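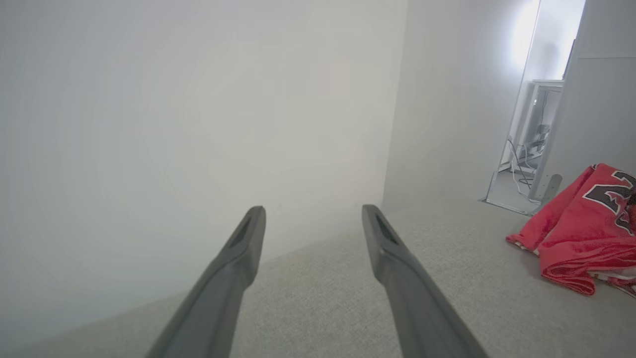 Jiahui Shi
Bonjour à tous. Pour les angles rentrants, je préfère commencer au pinceau et passer le rouleau tout de suite après. Avec la Sulteo mate, 2 couches me suffisent.

fagerlund2831
Pas d'accord. Le rouleau d'abord, le pinceau ensuite, sinon on voit la bande.

Jiahui Shi
Chez moi on ne la voit pas, mais je ne laisse pas sécher entre les deux. Est-ce que vous diluez la première couche ?

gosadmont
Un peu, oui. Et pour la bande, je suis avec Jiahui.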